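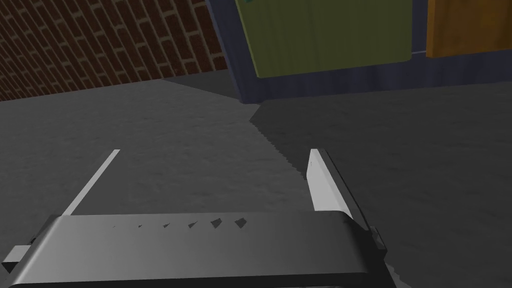

Workshop tips: simulated kitchens and utility rooms

These notes cover the software side only. They assume a working simulator, a planner that accepts joint and workspace limits, and a perception stack you can restart without restarting everything else.

Check the shadows first
A low light gives hard shadows with stepped edges on a plain floor. A segmentation model will often take the step for a kerb or a mat. Raise the shadow map resolution before retraining anything. If the edge is still ragged, soften the light and rerun the same seed.

Keep collision shapes simple
Use boxes for cupboards, drawers and table tops. Save detailed meshes for handles and for anything that will be grasped. Birutė Sproģis rebuilt the Rebane kitchen set this way in March and the planner stopped timing out on the lower doors.

Name every drawer by row and column
Colour is a poor key. Red and dark red swap places as soon as the exposure changes, and so do orange and yellow. Store the colour as a property and let the task script ask for row 2, left.

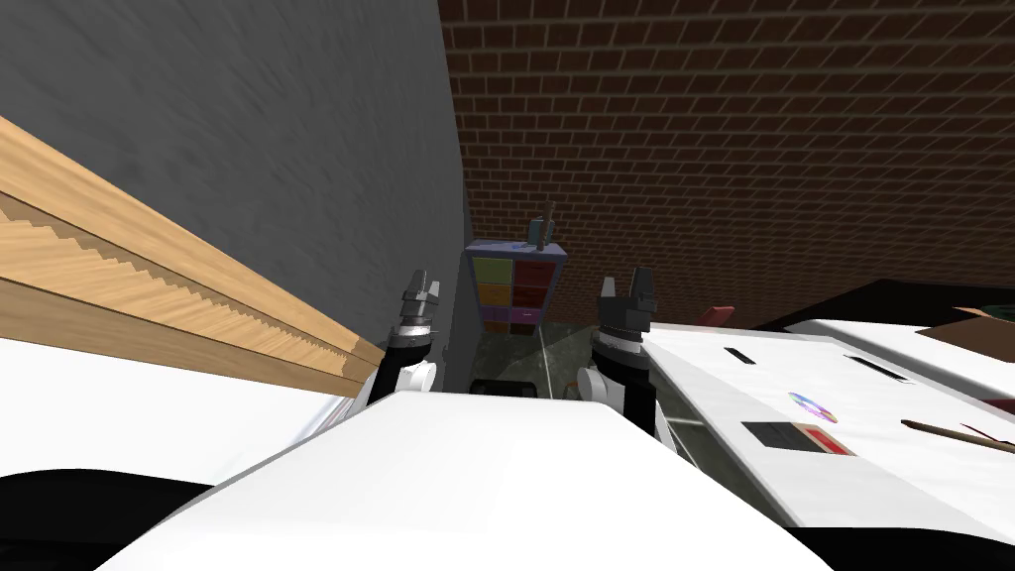

With two arms, give each its own planning group and add a third group for the pair. Plan singly where the task allows. The joint group is slower and should be kept for carrying. Set a minimum gap of 80 mm between wrists in the planner, not in the controller, or the arms will stop halfway through a move with no useful message.

Thin and shiny objects
Discs, cards and sticks lying flat give poor depth. Fit the table plane first, remove it, then look for colour edges in what remains. For shiny surfaces, average the mask over 5 frames. Ivars Mägi prefers a median — either will do, provided the arm is still while the frames are taken.

Logging
Write joint state at 100 Hz and images at whatever rate the renderer manages. Stamp both from the simulator clock. Wall time drifts as soon as the machine is busy, and the replay will show fingers closing before the command was sent.

Seeds and file names
Put the seed in the file name and the scene version in the header. The Stirum archive holds 2,051 runs and the early ones have neither, so they cannot be replayed. The Jorkudent loader now refuses a file without both.

Before leaving a long batch
Open the grippers, send both arms to the rest pose, save the scene, then start. Check free disk space. Matham users should also turn off the preview window — it holds the renderer to the screen refresh rate.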